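Ticket: label printer skips and drifts on wide stock
Status: closed
Opened by: Mal-soon Wang, Bermúdez shipping desk
Product: Flinard desktop printer, Vavon driver, Bastex continuous paper

**Reported problem**

Printer feeds extra paper between jobs on continuous stock. Text starts in the right place on the first job, then moves down the page with each job after it. By the end of a batch of 200 the header is on the line where the address should be. No error code on the panel. Status light stays green.

Started after the workstation was replaced in January. Same printer, same cable, same paper.

**Log**

*Entry 1*

Asked for a self-test from the panel (hold Feed while switching on). User reports the self-test is clean and repeats without drift. Printer hardware and feed roller are probably fine. Moving to driver and job settings.

*Entry 2*

Driver page settings on the new workstation:

- Media type: labels with gaps
- Sensor: gap
- Page length: taken from driver
- Speed: 7
- Resolution: 300 dpi

Media type is wrong for this paper. With the gap sensor on, the printer looks for a gap at the end of each job, doesn't find one, and feeds until it gives up. The extra paper comes from that search. Changed media type to continuous and sensor to none. Saved, restarted the print queue.

Result: extra feed between jobs is gone. Drift is smaller but still there. User measured about 10 mm over a short batch.

*Entry 3*

Checked whether the old settings file had been carried over from the previous workstation. It had not. The driver was installed fresh and came up with its defaults. User had a printed copy of the old settings in a binder and read them out. Two differences left:

1. Page length was a custom size on the old machine. The new one uses the nearest standard size.
2. "Scale to fit" was off on the old machine. It is on now.

Set the custom page size from the binder copy. Turned off scaling in the driver. Scaling can also be set in the shipping program, under Print > More Options – it was on there too. Turned that off as well.

Result: first jobs line up. User will run a full batch and report back.

*Entry 4*

User reports that the batch drifted again, starting partway through. Early jobs good, later jobs low. Asked whether anything was changed during the run. A coworker had opened the driver panel to pick a different tray name for another printer and clicked OK. The panel wrote the default page size back to the queue.

This is a known behavior of the Vavon driver when two queues share one port profile. Steps taken:

1. Deleted the shared port profile.
2. Made a separate profile for each printer.
3. Set the custom page size under Printing Defaults (Advanced tab), not under Printing Preferences. Preferences apply to one user only.
4. Removed driver panel access for standard accounts.

*Entry 5*

User asked if the roll could be at fault and if it should be sent back. No sign of that so far. Drift follows the page length setting in every test, and the self-test ran clean on the same roll. Also asked if the printer firmware needs an update. Left as is – the installed version is supported by this driver, and changing it now would muddy the test. 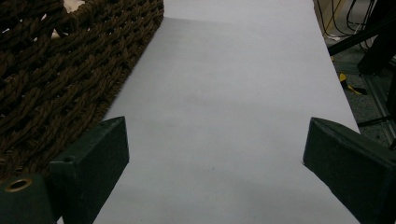
*Attachment 1: white paper next to woven mat.*

*Entry 6*

Full batch run after the profile change. User reports no drift and no extra feed. A second batch was sent from the other account on the same workstation, with the same result. Queue settings exported and stored with the site notes.

**Cause**

Driver defaults on the new workstation (gap sensing, standard page size, scaling on), plus a shared port profile that let one queue overwrite the other.

**Still open**

Speed is still at 7. The binder copy has no value for it. User is happy with print quality, so no change made. If small text looks broken at 300 dpi, lower the speed one step at a time and open a new ticket with the value that works.

Closed April 2024 with the user's agreement.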